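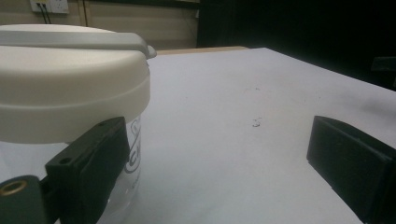 Left finger on the container, right finger out in the open.

Search this site
Type a keyword and press Enter

Furtado at the table: pictures from the collection days

The plan, as it was put to us in Tarkcombe, sounded simple. Take a hand-held gripper with a camera on it, have people do small table jobs with it, and save every run. Feed the runs to a learning system. Get 3,000 of them and the arm picks up the habit.

I have been around the Furtado project long enough to be wary of a round number. Why 3,000? I have asked twice and got two different answers, one of them about storage space. Still, the runs are being gathered, and the gallery is a look at the table end of the work, which gets less attention than the charts do.

The container and the lid

The caption at the top names the part of the job I worry about most. A person holding the gripper can feel when one finger meets plastic and the other has nothing to push against. The recording keeps the view and the finger opening. It doesn't keep the feel. Our friends at Givard say the system will work that out from enough examples, and maybe it will. I would like to see it do so with a container it hasn't met before.

The lid has a raised ridge across the top with a little tab at one end, so there is more than one sensible way to go at it. Some people take the ridge, some take the sides. We were told variety is good for training. Then we were told to be consistent. Both notes are still pinned up in the Vorkport room, one over the other.

Marks on the table

There are small dark specks and a squiggle of something on the white top. I used to wipe the surface before every run until I was asked to stop, on the grounds that real tables have dirt on them. Fair enough, but a real table also has a newspaper and somebody's keys on it, and we haven't been asked for those. If a system has only known one pale tabletop with a beige wall behind it, I don't see how a few crumbs will prepare it for a kitchen.

Run 74 and run 75 of my own set are the ones I keep going back to. Same task, same person holding the gripper. In the first I went straight in. In the second I hesitated, backed off and came in again at a new angle. Both were marked as good. I'd love to know what a machine is supposed to learn from the hesitation, apart from hesitating.

The open gap

Fingers apart, with the clear jar off in the corner, its white lid on and CHERISH printed in dark capitals near the bottom. A lot of any recording looks much like it. How much of the waiting and lining up should be trimmed out before training is an argument that has run since we started, and I'm on the side of leaving it in, mainly because I don't trust the trimming script. 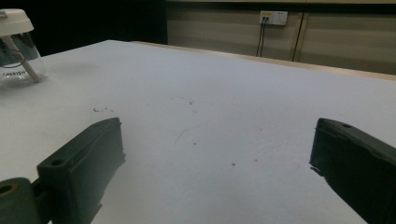
What comes next

More of the same through October, then a first test on the arm at Vorkport. I'll put up pictures from that too, including the drops.

Recent galleries
Cable trays at Vorkport
The old gripper fingers and the new ones
Sorting day in Tarkcombe
Givard open house

Contact | Copyright Furtado project pages, 30 September 2022 | Back to top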